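Inicio | Quiénes somos | Administración de herencias | Empleo | Contacto

Buscamos coordinador o coordinadora de viviendas en herencia

En Horwood llevamos muchos años acompañando a familias que, de un día para otro, se encuentran al cargo de la casa de unos padres o de una tía, con sus facturas, sus llaves sin etiquetar y sus sorpresas detrás de cada puerta. Hoy administramos 167 inmuebles pendientes de reparto o de venta, y el equipo que dirige Esperanza Escobar necesita a una persona más, con paciencia, buena letra y ganas de coger el teléfono.

Tu trabajo

Visitarás las viviendas, harás inventario, pedirás presupuestos a fontaneros y tejadores y explicarás a los herederos (a veces a 2 hermanos que llevan tiempo sin hablarse, te lo decimos con cariño) en qué se va el dinero y por qué conviene arreglar la bajante antes de poner el cartel. También prepararás con Csaba Takács las cuentas de cada herencia para el notario.
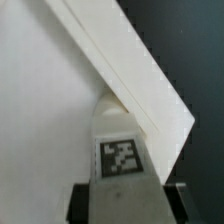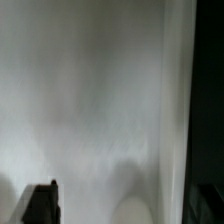
Qué pedimos

Formación en administración de fincas, derecho o gestión inmobiliaria, o bien experiencia equivalente, que aquí la valoramos muchísimo. Carné de conducir y soltura con las hojas de cálculo. Si has tramitado alguna vez un cambio de titularidad de suministros, ¡ya tienes medio camino hecho!

Qué ofrecemos

Contrato indefinido a jornada completa, formación a nuestro cargo y una oficina donde siempre hay café. La incorporación sería en abril.

Escribe a Bianka Gál, de Personal, con tu currículum y unas líneas sobre ti, antes del domingo, 1 de marzo de 2020. Contestamos a todo el mundo, aunque tardemos unos días.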